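**Jusero J-Series tabletop arm: application notes for household and light shop-floor work**

The J-Series is a fixed-mount arm with a two-finger parallel gripper, sold by Trasesgate for sorting, clearing and kitting tasks on a flat work surface. It can be mounted overhead or on a bench pedestal. Most inquiries we receive ask whether it can do chores. The answer depends on the chore, and this page sets out where the limits currently are.

## What it does well

Rigid objects, lying separately on a flat surface, with at least one pair of parallel faces. Blocks, boxed parts, battery packs, cutlery handles, closed containers. The arm finds the object, aligns the fingers to the short axis, descends vertically, closes and lifts. Maximum payload at the fingertips is 500 g. Maximum jaw opening is 80 mm.

Order of picking is set in software. By default the controller takes the object with the most clearance on both sides first, then recalculates. This is slower than a fixed sequence but it copes with parts that shift when a neighbor is lifted.

## Test method

Farahani, our integration partner, runs the acceptance tests in simulation before anything is loaded onto hardware. The standard case is a tabletop pick with small blocks of mixed color and length, placed at arbitrary angles. Wall color, lighting and background furniture are varied between runs so that the vision model does not learn the room instead of the parts.

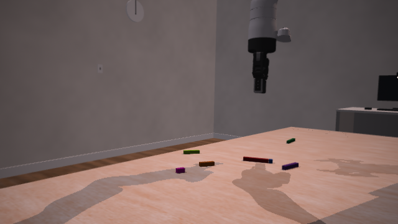
A policy is released to hardware only after it completes 500 consecutive simulated episodes without a collision. Dropped parts are logged but do not reset the count. We have been asked to change this and have not decided. Physical trials follow on the bench in Trasesgate's workshop, normally 30 per part type.

## What it does not do yet

- **Cloth.** Folding towels or shirts is not supported. The arm can pick up a cloth and put it down somewhere else.
- **Stacked dishes.** Plates lying flat present no side the fingers can reach. Cups standing upright are possible if the handle is clear.
- **Wet or greasy items.** The standard finger pads lose grip. The optional rubber pads help, but we do not rate them.
- **Mixed bins.** Loose hardware in a deep tray is a different problem and needs a suction tool.
- **Drawers and doors.** Possible with a fixed handle position taught by hand. If the furniture moves, it has to be taught again.

For a workshop with one repeated sorting job, the arm is a practical purchase. For a kitchen it is still a development platform, and customers who buy it for home use should expect to spend evenings on configuration.

## Software

The controller runs Nulura, version 53 or later. Earlier versions will start, but they ignore the wrist rotation limit — do not use them with overhead mounts. Policies trained in simulation are loaded as a single file over the network port. Camera calibration must be repeated after any change of mounting height.

## Ordering

Supplied with arm, gripper, controller, power supply and one set of standard finger pads. Overhead bracket, bench pedestal and rubber pads are separate items. The work table is not included. Orders placed before noon on Tuesday ship the same week. Replacement pads are sold in pairs and should be changed together.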